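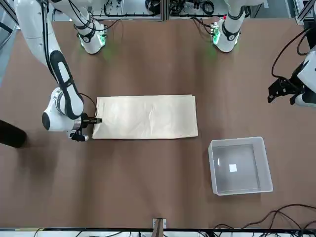
Packing guidelines: soft items in open bins
Forum: Storage and Supplies

Kuswood_Office
2020-07-28
The revised packing guideline for the Grudine store room is open for comment. Section 4 requires that every bag, wrapper and cloth be folded flat before it is placed in an open-top bin. The long edges are to be parallel and the fold is to face up. Members are asked to state any objection in this thread. The final text will be issued in September.

P.Casado
I support Section 4 as written. Our site keeps up to 1,864 soft items in storage, and flat folding allows staff to find a given item without emptying the bin. I would ask that the guideline also name a minimum bin size. A long item folded only once will not lie flat in a short bin.
Patricio Casado, Wodden site

sarac_stores
The Saraç site does not agree. Folding adds handling time and leaves permanent creases in paper. For cloth we place one corner in the box first and let the rest follow in loose folds.
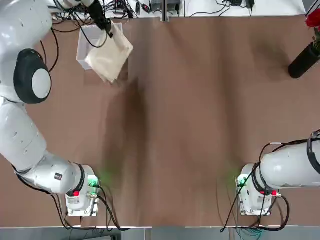
Beige material in loose folds at an open box.

P.Casado
The method may suit a box that holds a single item. It is less suitable for shared bins. Material left over the rim catches on the next bin when the two are stacked, and we replaced 7 covers last year for that reason.

sarac_stores
Our boxes are not stacked. We request an exemption for single-item boxes kept on open shelves.

Kuswood_Office
Both comments have been recorded. The following wording is proposed for Section 4: "Items in shared or stacked bins shall be folded flat. Items in single-item boxes may be placed loosely, provided that no part extends over the rim once packing is complete." Minimum bin sizes will be listed in Section 9.

P.Casado
The Wodden site accepts this wording.

sarac_stores
Accepted for cloth. We still object to the folding of paper and will submit a separate note.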